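2020-04-24 -- snack rack, bench 3

Moved the drinks off the window bench and onto the black wire rack (the Wara one, two tiers). Assembly is clips only, no fasteners. One clip on the left side panel was cracked, so I replaced it from the Pedora spares bag. The panel still has a little play at the top corner but holds.

Load check before stocking: put the 13 kg calibration mass on the upper tier for an hour. Sag at mid-span was 3 mm, full recovery after unloading. Fine for juice boxes. I would not put full bottles up there.

Layout as agreed with Aurora:

- bottles on the bottom, grouped by type, orange at left, cola centre, green soda at right
- chips in the middle, one colour beside the next
- juice boxes on top in a single row, labels out

The chips are the weak part of this. There is no proper shelf at that height and the bags slide on the wire. Tried a strip of shelf liner (Inunora, grey, 100 mm wide) but it curled at the front edge. Removed it.

Rack depth is 189 mm inside. Khrystyna's plan from November assumed more, so her bottle spacing doesn't carry over. I've pencilled the correction on her sheet.

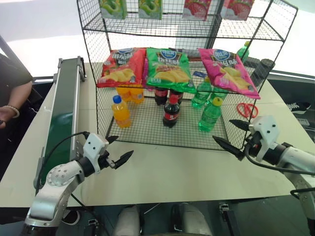
Rack stocked, open side to the front. Pink bag sits lower than the other two and leans right.

To do:

- second pair of clips for the middle level, ask Demchenko for the long type
- decide whether the green and strawberry juices stay on the same tier -- Aurora wants them split
- colour labels for the bottom grid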